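Two-Handed Sorting with Hand-Held Grippers
Project report, second-year robotics option
Group 2, Javevton Technical College

1. What we set out to do

The task given to our group was to record people doing a simple tidying job with hand-held grippers, and then to train a small controller that could do the same job on the college's two-armed robot, the Wirkeo. Last year's group did this with one hand and foam blocks. We were asked to use both hands and something that rolls.

We chose balls and a soft container. A hard box would have been easier, but the arm can lean on a hard box without anything going wrong, and we wanted to see what happened when the container gave way a little. The job was to pick each ball up from the table and put it in the container, with the second gripper free to steady the container if needed.

2. Equipment

The grippers are our own build, based on drawings left by last year's group. The fingers are printed in black plastic and close when the handle is squeezed. Each gripper carries a metal plate, and a cable runs from each one back to the recording computer. We had hoped to go without cables, but the battery pack made the gripper too heavy to hold for a full session, and two of us had sore wrists after the first trial in May.

The recording software is Brekum, which the college already had on the lab machines. It stores the finger opening and the position of each gripper 30 times a second. We spent longer than planned getting the left and right recordings to line up. The cause was a wrong setting in the start-up file and the fix was one line.

3. Method

Each member of the group practised until they could finish the job without dropping a ball, and then recorded their share. We collected 60 recordings in total. A recording was thrown out and done again if a ball left the table or if either gripper lost its position signal.

We agreed some rules before starting:

The container starts on the left half of the table, open side up.
The right gripper does the picking. The left gripper may touch the container but may not lift it.
Balls are let go inside the container, below the rim where possible.
Both grippers go back to the front of the table at the end.

The third rule was added after the first day. When a ball was dropped from above the rim it sometimes bounced out again — not often, but enough to spoil a run of good recordings.

4. Problems during recording

The cables were the main nuisance. The right-hand cable is the longer one and tended to catch under the forearm when reaching across. We tried taping it to the sleeve, which pulled on the plug, and in the end we left it loose and asked people to check it before each start.

The container also changed shape as the sessions went on. The sides softened and began to lean, so the opening was a bit narrower in later recordings than in earlier ones. We did not correct for this. It may have helped the controller cope with variety, but we have no test that shows it. 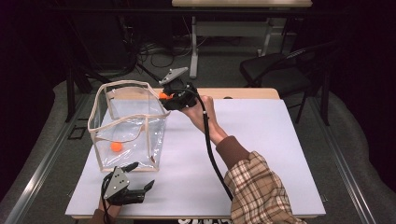
Grip force was the hardest thing for new operators to judge. The handle gives almost no feeling of how tightly the fingers are closed, so most people squeezed too hard at first. A ball in the jaws can only be seen as a patch of orange from the operator's side, and it is easy to lose track of how it is sitting. Clear sides on the container were a real help with the other end of the job, as you can see a ball resting on the bottom while the next one is still held over the table. We would choose a see-through container again.

5. Results so far

The controller picks up a ball reliably when it is lying in the middle of the table. Near the edges it reaches short. Placing is weaker than picking: the arm often stops just above the rim and lets go there, even though our recordings mostly go lower. Our supervisor thinks the height of the soft rim is being read badly, and we agree this is the likely cause.

The left arm learned very little. In most of our recordings the left gripper just waits, so the robot's left arm waits as well.

6. Next steps

We want to record a new set in which the left gripper must hold the rim open every time. Lambrechts, the shop that supplied our cable, has a thinner type with a softer jacket, and we have asked for a short length to try. The drawings and the corrected start-up file are in the group folder for whoever takes the project on next.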